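Projects > Language > Rondis word list > Readme

Rondis word list, version 2

July 14, 2024, by the maintainers of Rondis

Rondis is a word list for people who learn English as adults and who need the names of ordinary things at home and at work. It has 2000 entries, divided into 25 topics. Each entry has one English word or short expression, a definition in simple English, a topic code and a mark for difficulty. For 1000 of the entries there is also an example sentence.

The list was started for the evening courses in Hastberg. Learners there could discuss the news quite well, but they could not tell a landlord which part of the window was broken. The usual course books give "door" and "window" in the first chapter and then they do not come back to them. We wanted to have the second step, where the small parts also get their names.

What is in the package

entries.csv has all the entries, one on each line. The text is in UTF-8 and the separator is a semicolon, not a comma, so please check this when you open the file in a spreadsheet.

topics.csv has the topic codes and their full names.

examples.csv has the example sentences. They are connected to the entries by the column entry_id.

changes.txt tells what is different from the first version.

Columns in entries.csv

entry_id: a number which never changes. If an entry is removed, its number is not used again.

word: the English word in its basic form. Nouns are in singular, except for those which are only used in plural, such as "pliers".

definition: one sentence. We try to use only words which are easier than the word itself. In the topic of measuring this was not always possible.

topic: a code with two letters. One entry has only one topic, even when it could have several. "Tap" is under plumbing and not under kitchen.

level: A, B or C. These are our own levels and they should not be mixed with the levels of any language examination.

note: free text, often empty. It is used for regional words and for words which learners often confuse.

Parts and surfaces

The topic with the code PS is the one which we get most questions about. It has general words for the parts of a thing, which can be used about very many different things: housing, rim, slot, grille, hinge, lid, recess. Teachers tell us that these words are worth more than the names of special tools, and we agree. A learner who knows "slot" and "rim" can explain a problem in a shop also when the name of the article is missing.

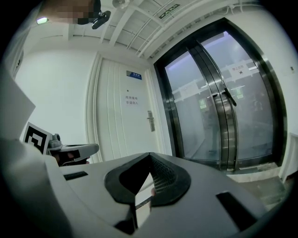 A grey housing with a slot on each side of the opening. Inside the rim there is a fine mesh.

Please note the difference between "hole" and "opening" in this topic. We have defined an opening as something which is made on purpose. A hole can be made on purpose or can be a damage. Not all dictionaries make this difference, but in the classroom it was helpful.

Spelling and variants

All words have British spelling: grey, mould, moulding, draught, aluminium. American forms are given in the note column when the difference is big enough to disturb a reader. We have not included pronunciation. The first version had it for a part of the list, but there were too many errors and we decided to take it away until it can be done properly.

Where British speakers use more than one word, we have chosen the one which the teachers in Hastberg hear most. This means that the choice is not based on any large collection of texts. "Skirting board" is in the list and "baseboard" is only in a note.

Doors, locks and handles

The code is DL. Words for the door itself (panel, moulding, frame, threshold) come before the words for the metal parts (lever handle, backplate, latch, keyhole). "Door knob" and "door handle" are separate entries, because many languages have only one word for both. "Ajar" is at level C. Learners like it, but "partly open" is sufficient for daily life.
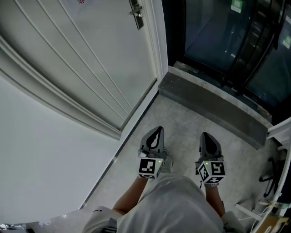
Known problems

The topics are not of equal size. Kitchen is much too big, and garden is thin.

Some definitions go in a circle. "Latch" is explained with "lock" and "lock" is explained with "fasten", which is itself not in the list.

In examples.csv a few sentences use the word in a different meaning than the definition does. If you find one, send us the entry_id and we will correct it.

Words for electrical work are included only for understanding. The list is not safety instruction and should not be used as such.

Use and sharing

You may copy, print and change the list for teaching, also in paid courses. Please keep the name Rondis and the version number in the file. If you make a translated list, give it a name of its own. The Grasso list, for example, is a translation which follows our entry numbers, and Rorkavum is a set of printed cards made from the topics for the home. Questions about these two should go to the people who make them.

Last updated: December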